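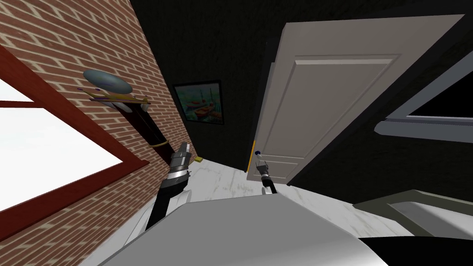 **Brick** is a block of fired clay, small enough to be lifted in one hand and dull enough to be ignored by most of the people who live inside it. It has been used for walls, floors, drains, ovens, garden edging and the propping open of doors. The word covers the single block and the material in general, so that a person may throw a brick or live in a house made of brick, though seldom with the same block.

## Making

Clay is dug, left to weather, ground up and mixed with water until it can be shaped. For most of history the shaping was done by hand, in an open wooden mold dusted with sand. A skilled molder with a helper could fill molds all day, and was paid by the piece, a system that favored speed and accounts for a good deal of what old walls look like up close. Machine-made bricks are either pressed into steel molds or squeezed out in a long ribbon and cut with wires, much like cheese.

The raw bricks are dried and then fired. Too little heat gives a soft brick that sheds its face in the first hard frost. Too much gives a dark, twisted one. For centuries the overcooked ones were sold cheap or thrown away, until architects decided they had character, after which they cost more than the good ones.

## Color

Iron in the clay turns red in a kiln with plenty of air. Lime pushes the color toward yellow or cream, and a smoky, airless firing can bring out blues and near-blacks. Before railroads, bricks rarely traveled far, and a town's color was mostly a report on the dirt beneath it. The town of Hulside is pale yellow on one bank of its river and red on the other, the result of two clay pits. Residents of each bank have long held that the other side's bricks are porous.

## Bonds

A bond is the pattern in which bricks are laid so that the upright joints don't line up. A brick laid lengthwise along the wall is a *stretcher*, and one laid with its short end showing is a *header*.

- **Running bond** uses stretchers only. It is quick and cheap, and covers most houses built in the last century.
- **English bond** alternates a course of headers with a course of stretchers. It is strong and uses a great many bricks, a point rarely raised by the person selling them.
- **Flemish bond** alternates headers and stretchers within each course. It is considered the handsome one.
- **Munro bond**, a regional pattern, sets one header after every 2 stretchers and shifts the sequence in each course by an amount on which the surviving handbooks disagree.

## Mortar

Mortar is often described as the glue that holds bricks together. Bricklayers prefer to say it holds them apart, since its main job is to even out the differences between blocks that were meant to be identical. Older walls used lime mortar, which is soft, lets damp escape and gives a little when the house moves. Portland cement is harder and sets faster. Patching an old soft-brick wall with it sends the damp out through the bricks, whose faces then fall off while the new joints stay in perfect condition.

## The Lostex brick

The Lostex works, outside Hulside, tried to improve on all this with an interlocking brick that needed no mortar. Its sales booklet promised that a family could put up a garden wall in an afternoon. The design came in 19 shapes, none of which could stand in for any other, and buyers tended to learn this near the end of the afternoon. A complete set weighed around 500 pounds before packing.

Only one full-sized building went up, the Jemurine Hotel, with 112 rooms and no two corners quite alike. It was later repointed throughout, mortar having been found useful after all. The works went back to making drainpipe. Loose Lostex bricks still turn up in local yards, where they hold down tarps.

## Reuse

Bricks laid in lime can be knocked apart and cleaned with a hatchet, and salvage yards do a steady trade in them. Those laid in cement usually break first. Reclaimed bricks are sold by the pallet, often with a few halves in the middle.

## See also

- Adobe
- Kiln
- Paving
- Tile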